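2025-04-14

**Kalinowski puts full ingredient weights on the front of its baking mixes**

FLORNANO -- Kalinowski, a maker of dry baking mixes, said it will begin printing the weight of added sugar and salt on the front of every bag it sells. The change covers all 47 mixes in the company's line, including the Sullari range of pancake, muffin and quick bread mixes.

The new labels give both amounts in grams for the whole bag and for one serving as prepared. The required nutrition panel stays where it is, on the back. The front label is an addition, and the type will be the same size as the product name.

Kalinowski is also dropping four words from its packaging: "wholesome," "natural," "light" and "guilt-free." The company said it could not point to a single standard that all of its mixes using those words had met. Two muffin mixes sold as "light" had more added sugar per serving than the regular versions. Both have been reformulated and will be sold under plain flavor names.

Serving sizes are changing as well. Several Sullari mixes listed a serving as half a muffin or one small pancake. Starting with the new bags, a serving will be one whole muffin made in a standard 12-cup pan, or two pancakes made with a quarter cup of batter each. This means the calorie, sugar and sodium figures on those bags will go up, even where the recipe has not changed. Shoppers comparing an old bag with a new one should check the serving size first. 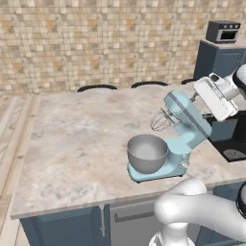 *Stand mixer with a metal bowl and wire whisk on a kitchen island. Computer rendering.*

The company hired Luder, an independent food testing lab, to check the figures. Luder bought bags at retail stores and tested 93 samples for sugar and sodium. Results for 10 samples were outside the range Kalinowski had set for itself, all of them from two cornbread recipes. Those labels were corrected before printing. Luder will repeat the testing every November, and Kalinowski will post the results for each mix on its website -- including any that miss.

Five mixes now have less salt than before. They are the buttermilk biscuit, cheddar biscuit, sweet cornbread, skillet cornbread and savory scone mixes. Baking times and the amounts of water, milk or egg to add at home are the same.

Prices will not change because of the new labels. Bags with the old design may remain on shelves until stores sell through them. They are safe to use, and the company is not recalling any product. Customers who want the updated figures for an old bag can look up the mix by the item number printed under the bar code.

Stores that carry Kalinowski products will receive new shelf tags with the first shipment. Tags carrying any of the four dropped words should be taken down at that time.

**About Kalinowski**

Kalinowski makes dry mixes for home baking and is based in Flornano. Its products are sold in grocery stores under the Kalinowski and Sullari names.

**Press contact:** Kalinowski Communications Office, Flornano

###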